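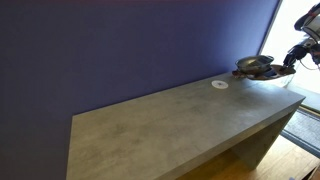

Science Corner > Machines > Robot Arms

How Pronda Teaches a Robot Arm to Stack and Carry

Filed under: Robots and Motors, Ages 8 and up

Reading time: 8 minutes

Pronda is a lesson service for robot arms. A school, a library or a workshop that already owns an arm can sign up for it. The company that runs the service is called Sorix, and it has its office in Wotham. Pronda does not sell arms. It sells lessons, and the lessons are made of recorded movements.

This explainer describes what happens in a lesson, what the parts of the arm do, and what the service can and cannot teach.

What is a robot arm?

A robot arm is a chain of stiff parts joined by motors. The stiff parts are called links. The places where they meet are called joints. Your own arm has a shoulder, an elbow and a wrist, and a robot arm has joints that do similar jobs. Each joint has a motor to turn it and a sensor to measure how far it has turned.

At the end of the last link is a tool. In Pronda lessons the tool is a gripper with two fingers. The fingers move toward each other to close and away from each other to open. A gripper like this can hold the edge of a tray or the rim of a bowl. It can't tie a shoelace.

Electric power and signals travel along cables. The cables have to be long enough to let the arm bend and short enough to stay out of the way. Before every lesson, an adult checks that no cable can get caught between two links.

What is in a lesson?

A lesson is one small job, such as "put the bowl on the tray" or "carry the tray to the end of the table." A person guides the arm through the job while a computer records the position of every joint. One recorded run is called a demonstration.

One demonstration is too few. If the bowl is moved a hand's width to the left, the arm would reach for the place where the bowl used to be. The Pronda starter plan asks for 100 demonstrations of each job, with the objects in a slightly different place every time. The computer compares all of the runs with the camera pictures recorded alongside them. It looks for the connection between what the camera sees and how the arm should move.

This kind of learning is called imitation learning. To imitate means to copy. The computer copies the pattern shared by many runs, so it can still work when the objects are in a spot that was never recorded.

Why household objects?

The first robot arms in factories moved the same part to the same place all day. Every part had the same shape. A home or a classroom is harder, as the objects there have many shapes and are made of different materials.

Shiny metal is a good test. A metal bowl reflects light from a window, and the bright patches move when the bowl moves. A computer that has only seen dull objects may mistake a bright patch for an edge. For this reason the Pronda handbook tells users to make some demonstrations next to a window and some away from it.

Stacks are another test. When one object sits on top of another, the lower one is partly hidden. The computer must work with the part that can be seen. The gripper also has to lift slowly, or the top object will slide. 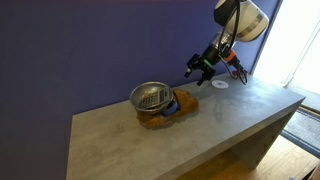
The gripper above the tabletop with its fingers open. The metal bowl is tilted, and a calculator leans inside it.

Keeping a tray level

Carrying a tray by one end is a problem of balance. Try it with a plastic tray and an empty paper cup. Hold the tray at one end only, with your thumb on top and your fingers below. Your wrist has to work to stop the far end from dropping. Now slide the cup toward the far end. The tray feels heavier, even though the cup weighs the same as before.

The turning effect you feel is called torque. Torque depends on two things: how much the object weighs, and how far it is from the place where you are holding. Moving the cup farther away increases the distance, so the torque increases too.

A robot wrist has the same problem. Every arm has a torque limit for each joint. If the load is too heavy or too far out, the joint can't hold its position. Pronda lessons list a greatest load for each job, and users should check it against the handbook for their own arm. When the two numbers are different, use the smaller one.

Grip matters as well. A smooth tray can turn between two fingers if they don't press hard enough. If they press too hard, a thin tray may crack. The right setting is found by testing, starting with a low force and raising it in small steps.

How a lesson is tested

After the computer has learned from the demonstrations, the arm tries the job without a person guiding it. This is called a trial. The objects are put down, the arm is started, and the result is written in a log as a pass or a fail. Nothing in between is allowed. A bowl that lands on its side is a fail, even if it lands in the right place.

Samina Satti runs an after-school machine club that uses the starter plan. Her group's first job was placing a cup on a mat. In its first test the arm passed 8 trials out of 21. The members read through the log and found that most of the fails had the cup close to the back edge of the table. They recorded more demonstrations with the cup in that area. In the next test, also of 21 trials, the arm passed 18.

The log was the useful part here. A list of passes and fails tells you how often a job works. A list that also says where each object was placed can tell you why it doesn't.

What Pronda does not do

The service teaches one job at a time. An arm that has learned to carry a tray does not know how to wipe a table. Each new job needs its own demonstrations.

It does not work well with objects you can see through, such as drinking glasses. Soft objects that change shape, such as socks, are not in the starter plan. Ebuka Jibrin, who writes the lesson notes at Sorix, says a soft-object set is planned for May.

It also does not make an arm safe. An arm moves with more force than it seems to. An adult must be present, the stop button must be within reach, and hands stay off the table while the arm is switched on.

Plans

The starter plan has the basic jobs: pick up, put down, stack and carry. The workshop plan, named Sani, adds jobs in which two steps are joined, such as placing a bowl on a tray and then moving both. Both plans include the handbook and a blank trial log to print. An arm, a camera and a computer are not included.

Words used on this page

Demonstration: one recorded run of a job, guided by a person.
Gripper: the tool at the end of the arm that holds things.
Imitation learning: learning a job by copying many demonstrations.
Joint: a place where two links meet and can turn.
Link: a stiff part of the arm.
Torque: a turning effect, made larger by more weight or more distance.
Trial: one test run without a person guiding the arm.

Text by Oana Pîrvu. Checked by Shafiq Selvanayagam. 11/11/2018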